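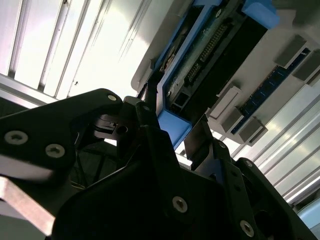 Offenes Computergehäuse

Alten Rechner leiser bekommen, lohnt sich das noch?

Fanni Vida
Hallo zusammen, ich habe von meinem Onkel einen älteren Tower geerbt, der bei mir im Arbeitszimmer unter dem Schreibtisch steht. Zum Schreiben und für die Buchhaltung reicht er wunderbar, aber sobald er eine Weile läuft, brummt er so, dass ich abends Kopfschmerzen habe. Im November wollte ich eigentlich einen neuen kaufen, nur tut es mir um das gute Stück leid (und ums Geld natürlich auch!). Mein Budget wären 80 Euro. Womit fange ich an, und kann ich als Laie etwas kaputt machen?

Halldóra Juhl
Liebe Fanni, bitte noch nichts kaufen! Zieh den Netzstecker, nimm die Seitenwand ab und schau dir die Lüfter in Ruhe an. Bei meinem alten Kasten saß der Staub wie Filz zwischen den Kühlrippen, und nach einer Stunde mit weichem Pinsel und Staubsauger auf kleinster Stufe war schon das Schlimmste vorbei. Halte die Flügel dabei mit dem Finger fest. Danach gehst du ins BIOS und siehst nach, ob es dort eine Lüfterregelung gibt, die steht ab Werk gern auf voller Drehzahl. Wenn es dann immer noch brummt, ist es meistens die Festplatte. Eine kleine SSD bekommst du für 48 Euro oder weniger, und schneller wird der Rechner obendrein – ich habe mich damals gefreut wie ein Kind! Vorher aber die Daten sichern, die Buchhaltung vor allem. 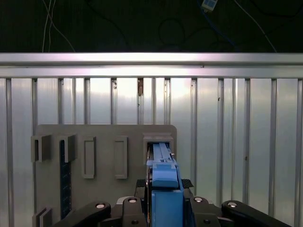

Blauer Kunststoff in einer eckigen Buchse

Noch etwas zu den Steckern, weil du nach dem Kaputtmachen fragst: gerade ansetzen, nie verkanten und beim Abziehen immer am Gehäuse anfassen, nie am Kabel. Mach dir vorher ein Handyfoto, dann findest du alles wieder.

Senthil Kurup
neu kaufen, spart nerven

Manikandan Bhat
Halldóra hat recht. Ergänzen würde ich, dass der Tower nicht direkt auf Dielen stehen sollte. Ein Stück dicker Filz darunter hat bei mir mehr gebracht als der teure Lüfter. Und das Netzteil bitte niemals aufschrauben, auch nicht zum Putzen!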